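Home | Archive | Models | About | RSS

The flying boat in Vuddale, and why its deck angle is wrong

February 7, 2022
Posted by Jankauskaitė

I watched Vuddale for the second time this week, mainly for the flying boat.
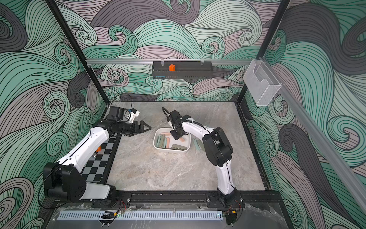

The aircraft is called the Sesen in the script. It is a four-engine, high-wing patrol flying boat, and no such type was ever built. The production made a partial hull for the actors and did the rest on a computer. The hull set is good. The rivet lines follow the frames, the bow hatch opens the way it should, and the mooring gear is stowed where a crew could reach it.

My complaint is with the takeoff. A flying boat leaves the water in stages. At low speed the hull plows and the nose rises, and drag climbs to a peak that pilots call the hump. Past the hump the boat settles onto the forward part of its bottom, just ahead of the step, and the nose comes back down a few degrees. Only then does it gather speed properly.

In the film the nose goes up and stays up. The Sesen runs the length of the bay in what I would call a stalled plow, then leaves the surface at the same angle. With that much hull in the water it would never reach flying speed. The spray is also wrong for the speed shown. It should move aft along the hull as the boat accelerates, and in the film it stays level with the cockpit windows for the whole run.

I timed the run at 30 seconds from throttles forward to liftoff. That is believable for a lightly loaded boat in a small chop. The dialogue says she is 1000 pounds over her limit and the water is flat calm, which makes it less so. Glassy water holds on to a hull. Crews used to ask a launch to cross in front of them to break up the surface.

Sound is better. The engines are slightly out of step with each other at first and then pulled together, with the beat slowing as the propellers are matched. Somebody on the sound team had listened to real recordings.

The hull number is 11 in every exterior shot except the night landing, where the bow is blank. I assume the night model was an earlier version.

Govwood, the effects house, had a page of notes on the hull shape and the float placement. I linked it in my May post on wing floats. It now returns a 404, and I did not save a copy. If you did, please send it — I would like to check the step depth against my own drawing before I cut any more frames.

Next post will be the beaching gear.

Filed under: film aircraft, flying boats
6 comments | 11 shares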